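Rota software should not have the last word

Print this page | E-mail this article

Drirmont moved its staff rotas over to Busix in June, and I have been asked more than once what I think of it. I think it is a decent piece of software that has been given too much authority.

The old way was a spreadsheet and a lot of phone calls. With 271 people on the books at the Nedau site, that took two supervisors most of a week every month. Busix builds the same rota overnight. It checks holidays, contracted hours and rest breaks, then passes the figures to payroll. I have no complaint about any of that.

My complaint starts when somebody wants to swap a shift. Under the spreadsheet you asked your supervisor and got an answer. Now you send a request, the system scores it, and if the score is too low the request is refused with a code. Mine was 227. The help pages say this means "coverage rule not met" and leave it there.
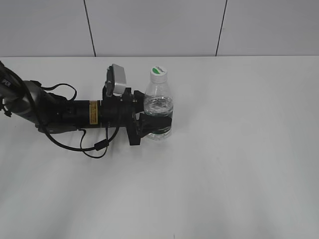 Supervisors can overrule the refusal, but each overrule goes into a report that head office reads. Most of them have stopped doing it. I don't blame them – a manager who has to explain every favour soon gives fewer of them.

Diekmann, which runs a larger operation with 1221 staff, uses the same package with the scoring switched off. Requests go to a person, who sees the rota and decides. The payroll side works exactly as before.

Drirmont should do the same. It is a setting, and it costs nothing to change. Keep the overnight rota and the payroll link, and let supervisors deal with swaps again.

Print this page | E-mail this article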